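Workshop notebook – shared
Home | Notebook | Materials | Bench bookings | Contacts
Last updated: August

August, 8.40 in the morning

Cups again. Irja Ojala wants a yes or no on the Lasteo cups before she places the order, and I have been asked to write down what I think as I go so that Elli can read it without me in the room. Fine. What I think at twenty to nine is that we are being sold a cup we already have, at a better margin for Tallau.

The claim on the Tallau sheet is that the new one is "more stable, easier to stack and kinder to small hands". No figures with any of it. I rang and asked what it was more stable than, and was told "the previous generation", and when I asked which that was the man said he would find out. He has not rung back.

The order is 400 cups, for the Mäkelä dining room and the two playrooms. If they are bad we are stuck with 400 bad cups, and I remember the beakers.

9.15

Went through the box. Sleeve of new ones, sleeve of the old ones from the cupboard for comparison. I can't get the old ones clean enough to look like a fair match, they have that chalky bloom from the dishwasher, so anybody handling both knows straight away which is which. So much for a blind trial. Elli suggested rubbing the new ones with scouring powder to dull them. Tried it on one and it just looks scratched. Dropped the idea.

Measured wall thickness at the rim with the calipers and got a different answer each time depending on how hard I closed them. The plastic gives. I'm not writing those numbers down because somebody will copy them into a report.

9.50

Stacking. The sheet says they stack without jamming. Pushed together gently they come apart with one hand. Pushed together the way a tired person pushes them together at the end of lunch, they do not. I had to twist. The old ones are the same, possibly a bit worse, but I was already annoyed with the new ones by then and don't trust myself to say.

There is supposed to be a ledge inside to stop the jamming. I can feel something with a fingernail. Whether it does anything is another matter. Want to try a stack straight out of the dishwasher, hot, with water between them, as that is when the kitchen complains. Not today, the machine is full of somebody's paint trays.

10.30

Tipping. This is the one Irja cares about.

Method, for what it's worth: cup on the tilting board, wedge pushed in slowly from one side, read off the angle when the cup goes over. Sandpaper strip under the foot to stop it sliding before it tips. First with the cup empty, then with 70 ml of water in it.

Trouble straight away. With the strip in place the cup tips nicely. Without it the cup slides long before it tips, which is surely what would happen on a real table, so what exactly is the tipping angle telling us? A child doesn't tilt the table. A child catches the rim with a sleeve or reaches across for the bread. I said this last time we tested anything with a foot and was told the board is what we have.

Ran it anyway. New and old go over so close together that I could not separate them by eye, and the wedge is not a fine enough instrument to do it for me. Elli did the same runs with her back to my notes and put the old cup slightly ahead. I had put the new one slightly ahead. I take this to mean there is no difference worth paying for.

Irja came by and said "but they feel steadier". They are cleaner and brighter and she was holding one with both hands. I would feel steadier too.

11.20

Drop test, from the height of the counter on to the lino. Nothing broke, old or new. They bounce and roll under things. I spent longer fetching them than dropping them. One of the new ones has a white stress mark near the foot now. I've put tape on it and left it on the shelf above the sink, please don't drink out of it, I want to see if it opens up after a few washes.

Tallau quote 2000 wash cycles. I would like to know who stood there for 2000 washes. More likely it was worked out from the plastic. We can't check it in the time we have and I'm not going to repeat it in anything with my initials on.

12.05

Lunch. Used a new cup for my own water. It's a cup.

13.10

Knocking over, as opposed to tipping. Elli's idea and better than the board, I'll give her that. Ruler hung from a string so that it swings and catches the cup just below the rim, let go from the same mark each time. Started with the cup empty.

First problem is that the string twists, so the ruler sometimes lands flat and sometimes edge on. Edge on always wins. Swapped the ruler for a rubber bung, better. Second problem is where on the cup it lands, as a hand's width nearer or further changes everything. We pencilled a cross for the foot of the cup and that mostly settled it.

Results so far: empty, everything goes over, old and new. With water in, the old ones stay up more often than I expected and so do the new. I'm not giving a score until we've done the runs again with the string properly fixed. If somebody wants a score today the score is a draw.

Elli thinks I have decided already. She may be right. I did try to be as rude about the old ones as about the new.

14.00 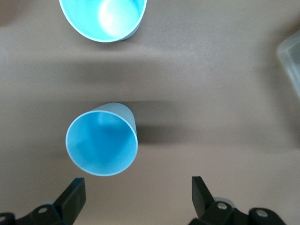 Colour is the part of this order I would argue with even if the cups were perfect. Mäkelä asked for one colour throughout, and the playroom staff want several so that children can find their own cup again, and Tallau charge extra for a mixed carton, and so it has drifted to light blue for everybody without anyone having chosen it. Stand two of them well apart on the brown-grey tabletop and look down into them, and I couldn't tell you which child had which. Same blue, same pale rim. The inside looks properly sky blue from above and the outer wall greyer where it shows, so even the colour on the swatch card depends on which side of the cup you hold against it. Irja says names can go on with stickers. We had stickers on the beakers, and the filter in the dishwasher had them after that.

I also wonder about blue with water in it. Can a member of staff see at a glance from standing height how full it is? In the white ones you can't really either. Milk would be easy. Ask the kitchen what they actually pour, before we go on guessing.

The taper I'm in two minds about. A cup that narrows towards the foot has to stack, I accept that, but it's also why there is less of it on the table to stand on. Daverari do a straighter one with a thicker base. It doesn't stack, or stacks so badly that it might as well not, and it costs more. Elli has asked them for 2 samples. I would have asked for a sleeve, but they charge.

14.45

Tried drinking out of the new one with the wrong hand, to get some idea of a clumsy grip. Wet shirt. Put that down to me and leave the cup out of it. Smooth sides, though, and I'd have liked some sort of texture. The sheet says "soft-touch finish". I have rubbed it, and so has Elli, and neither of us can find the soft touch.

Smell: slight, when new. Gone after a rinse, I think. Elli says it's still there. We agreed to leave one full overnight with a saucer on top and taste it in the morning against one of the old ones.

15.30

Where I've got to, for Irja:

The Lasteo cup is all right. I can't find anything it does worse than the old cup, and I can't find anything it does better that I'd swear to. Every difference we got was small enough to be the board, the string or one of us two. If the old ones are worn out and have to be replaced then buy these, but buy them as replacements and strike the line about stability out of the request, as I won't sign under it.

I'd also like to see the Daverari samples before any order goes in. Irja says the price is only held to the end of August. It was only held to the end of the month the last time, too.

Still to do:
- hot stack, once the paint trays are out of the dishwasher
- overnight water, taste in the morning, Elli first as her nose is better
- fix the string at two points and repeat the bung runs, empty and with 70 ml
- ring Tallau about the "previous generation"
- ask the kitchen about milk or water, and how full
- look at the taped cup after each wash and write it here, with initials

The board is back under the bench. The wedge has a split in it, so whoever needs it next had better make another.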